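Search this site Search
4 min read

Three Chords and a Borrowed Barn

I first heard about the Skidska fiddle weekend from Dolores Whitfield, who sold me a banjo and then talked me into camping for two nights in February. February! I packed every sock I own and went.

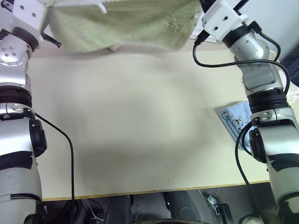 The barn holds 150 people if they like each other, and by the second set we did. Jalen Lindgren played mandolin so fast I gave up watching his hands - then he slowed right down for a waltz, and the whole back row started swaying.

I bought two records, spilled cider on one and stayed up way too late in the kitchen jam, where Ingrid Gallagher taught me a tune called "Begay" that I still can't get through.

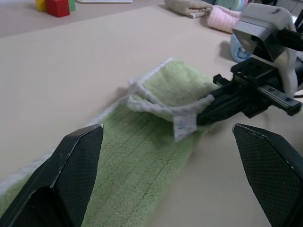

If You Go

Bring a chair and earplugs for the campground - the banjos start at 6 a.m.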